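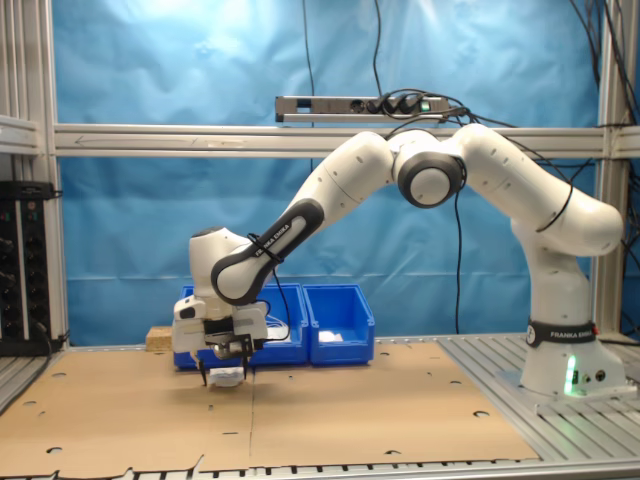

The Hartley open day ran from ten to three on Wednesday. We took the early train and walked up from the station with Yanling Shao, who had been the year before and knew which gate to use.

We spent most of the morning in the textile building. The Stillari loom room has 3 narrow looms, and the oldest was weaving a plain wool check. The students let visitors try the bobbin winder. Upstairs were the dye samples, 785 cards in shallow drawers, sorted by plant. The madder reds take up nearly a whole cabinet.

Lunch was soup and bread in the Nomer building. The line was long but moved quickly. The 1:30 talk on repairing old blankets was in Room 101, and people stood along the back wall. Parking is on the lower field, and the gate there closes at four.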